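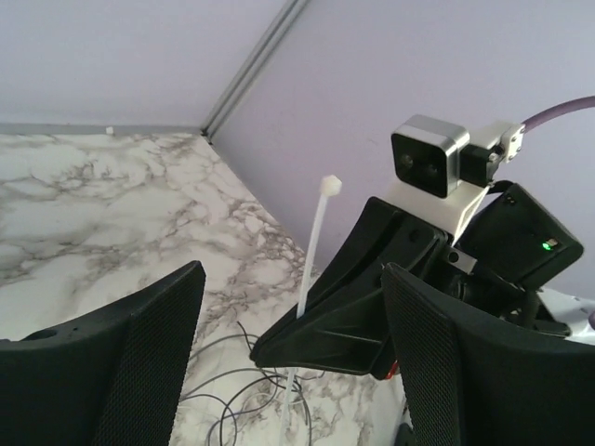

2025-10-09
Tiago Paiva, Wendholm bench

Cable bundling, second batch of examples. The aim for today was 100 kept demonstrations of the two-arm version, where one arm holds the bundle and the other brings the strap round, so that Fernanda could start a training run tonight. Got to 63 kept, 11 thrown out, and then stopped to sort out the wrist views. The bad ones are nearly all bad in the same way. When the arms come close in to the thin grey wires, the other arm's black wedge ends up directly behind the strap and takes up a good part of the view. The white tie stands out well against the black, head up, long thin strap easy to follow. Lower down, where it goes into the wires, there is much less to go on, and the tabletop doesn't help - white with grey and brownish veins, and the wires are thin and grey and curl about over it. I lost the strap end myself several times while going back through the recordings, and I knew where it was supposed to be.

Total in the set is now 1654, counting everything since January including the single-arm ones. Fernanda wants the single-arm ones kept in but marked separately. I have not done the marking yet. The older ones have no arm count in the notes at all, so it means opening each one.

Changes made during the session:

Slowed the approach. I had been driving both arms in at the same speed and they arrive together, which looks tidy but means neither wrist view ever gets a clear look at the tie before the other arm is in it. Now the holding arm goes in first and settles, short pause, then the second arm. Adds a few seconds to each one. The recordings are easier to follow and I made fewer corrections at the end.

Stopped re-laying the wires neatly between attempts. Early on I was setting them out in nearly the same loops each time without meaning to. Now I pick the lot up, drop it, and start from wherever it lands, unless it lands off the reachable part of the table. Two of the dropped layouts were too spread out to gather in one go and I kept them anyway, with the gather done in two passes. Fernanda to say if she wants those in.

Grip force left alone. The mesh pads hold the strap well enough across its flat side. Edge-on it turns in the grip, and then the tip points somewhere I am not expecting. I tried taking it edge-on and rolling it flat between the pads, and got it to work a few times, but I wouldn't want the model learning that as the normal way of doing it. Those are noted "roll" in the comments column.

Reasons for the 11 thrown out, from the sheet: strap end out of both wrist views for most of the attempt (7), arms touched (2), tie dropped (1), I pressed save before the end (1). On the two touches, both were light, fingers against the side of the other gripper. I checked both camera brackets afterwards and nothing had shifted. Ran the alignment check again anyway and it came back the same as this morning's.

The dropped one I nearly kept. We have talked about this before and not settled it. My view is that a drop followed by a clean pick-up is worth having, since the model is going to drop things and at the moment it has hardly seen anyone recover. Fernanda's view is that we should record recoveries on purpose, starting from the dropped position, so that the drop itself isn't in there to be copied. Hers is probably the better way. It does need its own session.

The Plonaseo recorder filled its buffer once, mid-attempt, and froze for a moment. It carried on and the file opens fine, but there is a gap in the joint readings. That one is put aside in the "check" folder, neither kept nor thrown out, so don't count it in with the others. If it happens again I will write to Mendes, who look after that software for us. Restarting it between blocks seemed to keep it happy for the rest of the session.

Naming: Fernanda asked that everything in this batch go under Flellidance with the task word after it, same as the last batch. Done for the 63. The thrown-out ones still have the recorder's own names.

Still to do:

- mark single-arm and two-arm separately, back to January
- the remaining 37 for this batch, with the slower approach from the start
- try a plain dark mat under the wires for a short block, and see whether the strap end is easier to find in the wrist views. Don't mix these with the rest until we've looked
- recovery session, starts to be agreed
- more ties, the open bag is nearly finished

Note from Fernanda Sequeira, added later: happy with the two-pass gathers, leave them in. Leave the "roll" ones out of tonight's run. I will train on the 63 less those and we can compare once the rest are recorded.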